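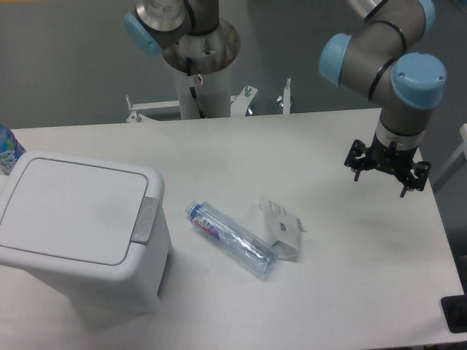
The Namivberg bench: bin, bottle, crumpled package, open gripper.

Teaching a robot to take out the trash, one lid at a time

The Namivberg group has spent the winter on a problem most of us solve before breakfast: pick up the litter, open the bin, drop it in. Their new report, posted February 20, 2020, covers 3,000 attempts and is more cheerful than the numbers deserve.

The idea is simple enough. Older versions learned the whole chore as one long motion, so a fumbled grasp early on spoiled everything after it. The new method, called Brutard, cuts the chore into short stretches and asks the robot after each one whether it got where it meant to be. If the answer is no, it backs up and tries that stretch again. Toddlers do much the same, with more yelling.

Training took 48 demonstrations per object. On bottles, the failure rate fell from 16 percent to 13, and the group has given this three-point drop a chart of its own. Crumpled packages are another matter. No two are creased alike, and the arm still tends to pinch a corner and fling the thing sideways.

The push latch on the bin gets two full pages. Press too softly and the lid stays put. Press too hard and the bin goes for a walk. A force limit borrowed from the older Pintér code helped with the walking.

Tests with a second bin are planned at the Nelthorpe lab in October. That one has a pedal, and the robot has no feet.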